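FOR IMMEDIATE RELEASE

Irnis Opens Winter Coat Exchange Sign-Up Early, Adds Second Pickup Site in Sandu

SANDU – Tuesday, June 18, 2024 – Yes, coats. In June. Irnis is opening registration for its fifth yearly coat exchange five months ahead of time, and this year there are two pickup sites instead of one.

The exchange is simple. Bring a clean winter coat that no longer fits, take one that does. No coat to bring? Take one anyway. No forms about income, no proof of address, no questions at the door.

Last year 1230 coats came in and 848 went home with somebody. The rest were mostly adult sizes, mostly large and extra large. Kids' sizes ran out before noon on the first day. That is the main reason for the early start – families clean out closets in summer, and coats that would have fit a neighbor's kid end up in the trash or in a garage until the moths get them.

What's new for this year:

Second site. The old Biller shoe store on Sandu's main street, ground floor, ramp at the side door. The first site stays where it was, in the Grilteck building, rear entrance.

Summer drop-off. Both sites take coats on Saturdays, 9 a.m. to 1 p.m., through the end of August. Bags are fine. Please tie them shut.

Snow pants and boots. Kids' sizes only. Boots must come as a pair, tied together by the laces or with string. Last year we had 66 single boots and no place to put them.

Repairs. A stuck zipper or missing button is OK. Pin a note to the coat saying whats wrong. Torn lining, also OK. Mold, heavy smoke smell or pet damage is not, and we can't clean it.

"Every year a parent comes in at eleven with three kids and there is one child's coat left on the rack," said Veronica Neagu, director of Irnis. "I don't want to have that conversation again. If you have a size 6 in the closet, bring it in July."

Grilteck is lending the rear hall again at no charge and is paying for 75 rolling racks, to be split between the two sites. Coats will be hung by size this time and not by color, which looked nice last year and helped no one. Childrens sizes go nearest the door.

Pickup runs for two weekends in November. Registered families get a time slot and can come in during the first hour each morning. Walk-ins are welcome after that, same as always. Slots are by household, one slot each, and can be swapped by phone up to the day before.

Hangers also needed. Plastic or metal, any color, adult and child sizes. Leave them in the bin inside the door at either site during drop-off hours. No broken hooks please.

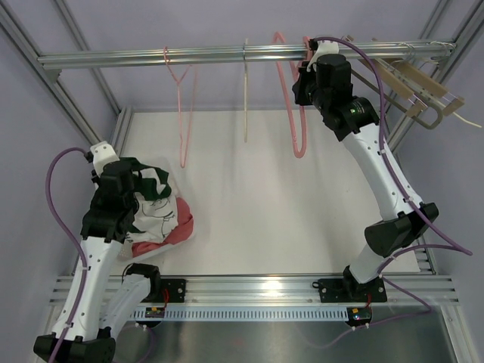
Traian Costache wrote in to ask that the racks be set lower this year, because his mother uses a wheelchair and could not reach a single sleeve last time without calling somebody over. The racks on order adjust, and one full row at each site will be set at the lower height. Aisles will be wider too – we are leaving out the middle row in Sandu to get the space.

Registration is open now at the front desk at Irnis, by phone, or at either site on a Saturday. Have ready: number of people in the household, sizes needed, best weekend. Sizes can be changed up to the end of October, kids grow.

Questions from the press go to the Irnis front desk, weekdays until 4 p.m. Ask for Veronica.

###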